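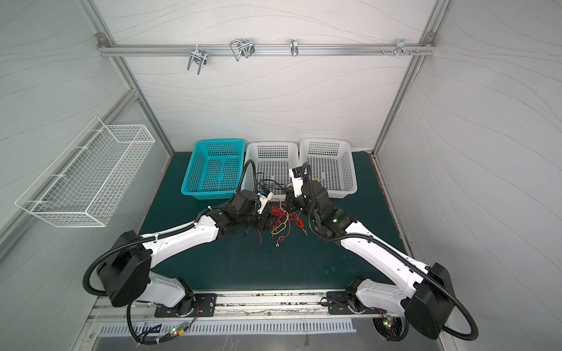
Two robot arms over a worktop, with metal hooks on the rail behind them.

Stastcombe night bus to run until August

The late bus between Stastcombe and Liem will keep running until at least the end of August, the town council decided at its March 2022 meeting. The service had been due to stop this spring when its trial funding ran out.

The bus makes its last trip out of Liem shortly after midnight and calls at the hospital, the Dultier industrial park and Station Road before ending at the market square in Stastcombe. It carried 1627 passengers over the winter, according to figures given to the council. Most of them were people coming off late shifts.

"We had expected students, and we got nurses and warehouse staff," said Dilruba Ekanayake, who heads the council's transport office. "They were using it on the way home, and many of them don't have a car."

The council voted six to five to pay for the extension out of the road maintenance reserve. Members who voted against said the money was meant for resurfacing and that potholes on the Liem road should come first.

Wilmer Carhuamaca, who represents the north side of town, was one of them. He said he had nothing against the bus but wanted to see it paid for by the employers whose workers ride it. "Dultier and the hospital both benefit from this," he said. "They should be asked to put something in before we go to the reserve again."

Ekanayake told the meeting that talks with two employers had started. She did not give their names.

The operator, Plindelier, will keep the present timetable with one change. The stop outside the old post office, which is hard for a full-size bus to reach when cars are parked on both sides, moves to the corner of Mill Lane. Passengers getting off there will have a short walk back to the shops. The new stop has a street light but no shelter, and the council has asked for a price on one.

Fares stay the same. Monthly passes for the daytime routes are still not valid on the night bus, a point that several riders raised in letters to the council. Plindelier said it was looking at a combined pass but could not promise one before the fall.

Khairul Lau, a night porter who lives near the market square, has used the service since it began. Before that he rode a bicycle home or paid for a taxi when it rained. "The taxi was costing me more than an hour's pay," he said. "I did the sums once and then stopped doing them."

Some 600 residents signed a petition to keep the bus. It was handed in by Gøran Lindqvist, who asked the council to add a stop at the sports hall as well. The transport office will report back on that request – the turning area behind the hall is private land, and the owner would have to agree.

A decision on what happens after August is expected in early summer. The new timetable is posted at all stops and at the library desk.

Wahyudi Tuhumury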